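Re: [lenda-users] Stabiliser makes everything look like jelly

Hello all,

Sorry for the slow reply, October ran away with me and I've only just got through the list backlog. Quoting the bit I can help with:

> I've upgraded to the new Lenda and run the stabiliser over
> my walking clips. It takes out the bumps all right, but now
> the buildings wobble like a blancmange and the edges of the
> picture keep creeping in and out. I've tried the strength
> slider at every setting and it's either jelly or no change
> at all. Is it broken, or is it me? Also, is there any way to
> brighten the bits where I walked under the bridge without
> turning them into porridge?

It isn't you! I had exactly the same wobble on a load of clips from a walk along the canal at Jurkau, and spent most of an evening swearing at the strength slider before I found that it wasn't the one that mattered.

What you want is the little drop-down underneath it, the one marked "Motion model". In the old version it was set to "Slide and turn" when you made a new project, and now it starts off on "Full warp". Full warp bends the picture to make everything line up, and it's lovely if you've got a drone or something smooth to start with, but on handheld walking stuff it goes mad (lamp posts are the worst, mine were doing a sort of hula). Put it back to "Slide and turn", leave strength in the middle, and press Analyse again. You do have to press Analyse again - changing the drop-down on its own does nothing, and I think that's what catches people out.

The creeping edges are a separate thing. There's a tick box called "Steady crop" on the second tab, and with that on it picks one crop for the whole clip and sticks to it. You lose a bit round the outside. On my canal clips it was 11 per cent, and I didn't miss it.

If one clip is still bad after that, split it wherever you turned a corner and stabilise the two halves on their own. It copes far better with one sort of movement at a time. 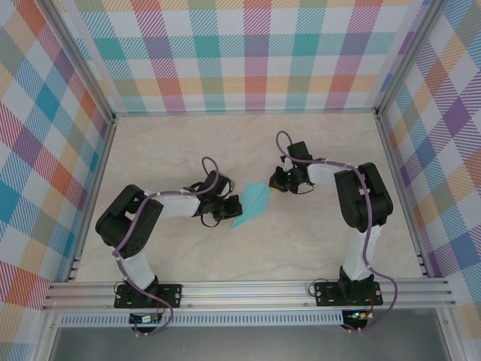
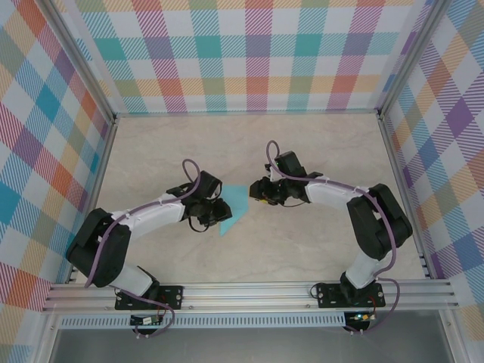

Category: Stabilising and exposure

Now, the bridge. I gave up on the brightness slider ages ago, it lifts the noise along with everything else and there's your porridge. Use the Shadows control in the Groen plug-in if you've got it (it comes with the full install, but the small download leaves it out). Take it up a little at a time and stop well before it looks right on the preview, as the preview is always darker than what comes out. Then put the noise filter BEFORE it in the chain. I had mine after for months and wondered why everyone's faces looked like candle wax.

You'll also want to fade the effect in and out, otherwise there's a great jump in the light as you go under. I put a key at the start of the dark bit and another around 31 frames later, and the same going out the other side, and it looks quite natural. Play with it though, it depends how fast you walk!

One warning about doing both on the same clip. Stabilise first, export that, and then do the shadows on the exported file. When I tried the whole lot in one go Lenda sat there for ages and then fell over, and the analysis file had gone past 200 MB for a clip of no length at all. My machine is elderly, mind you, so yours may well cope.

Somebody asked further up the thread whether Buma files open in the new version. Mine did, but all the titles came in as plain white and I had to set the fonts again. The cuts and the sound were fine. Keep a copy of the old project before you save over it, it won't go back the other way.

If the jelly is still there after you've changed the drop-down, put a short bit of the clip up somewhere and send the link to the list. I'm happy to have a poke at it one evening - I've got fond of lamp posts.

Cheers for now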